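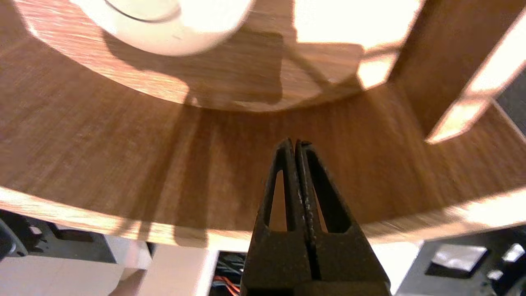

Got a text this arvo saying my Flanerix parcel was held at the depot over an unpaid fee of $2.47. I haven't ordered anything from Flanerix. I was, for a good few seconds, still prepared to pay. The last parcel I waited on took so long that by the end I'd have sent money to anyone who used the word "depot".

---

The link went to a page with the right logo, the right colours and a postcode box that accepted "banana". I know because I tried it. Dean Catterall from work says I shouldn't have opened it at all, and Dean is correct, and Dean may stop messaging me.

---

The $2 and change is the clever bit. Ask me for $400 and I ring someone. Ask me for less than a coffee and I go looking for my card. They don't want the fee, they want the sixteen digits I type in to pay it.

---

Mum's neighbour Marjorie Lightfoot got the same one in November. She rang her bank, sat through 47 minutes of pan flute and had her card cancelled before dinner. I've been in IT for most of my adult life and I typed "banana".

---

What I've done since: blocked the number, reported it, turned on alerts for every transaction on the card. The first alert was for my own lunch. I didn't recognise the trading name and very nearly reported the sandwich.

---

Update, 9 pm: second text. Same parcel, same fee, now "FINAL NOTICE", and they've spelled my suburb properly this time. Blocked that one too. Mebrat Hailu has asked in the group chat whether anyone else is expecting something from Flanerix. Mebrat, put the card down.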